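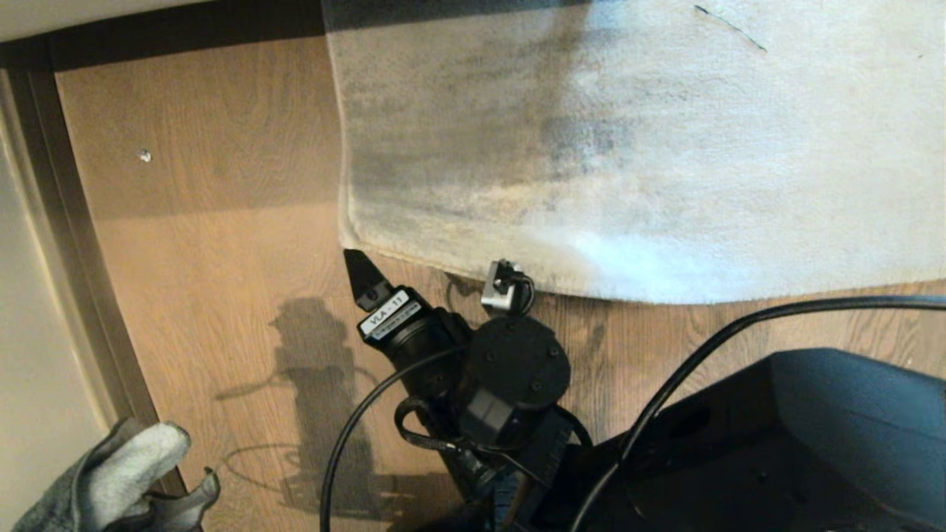
Page last updated: December, 7:23 p.m.

Rag season is open at Tonusmont House!

The old white terry towels are coming off kitchen duty, and we could not be happier about it. Gray smudges right through the loops, matted patches, the lot – a towel like that has earned its second life as a cleaning rag. Terry is wonderful for scrubbing (all that thick pile!), so please don't throw yours out.

Bring stained towels to the Sotolico Street laundry room before 5 p.m. and drop them in the bin by the dryers. We wash everything hot, cut it into squares and share the stack between floors. Last winter we got 70 rags out of it, and they went fast. Hand towels and bath mats are welcome too, any color.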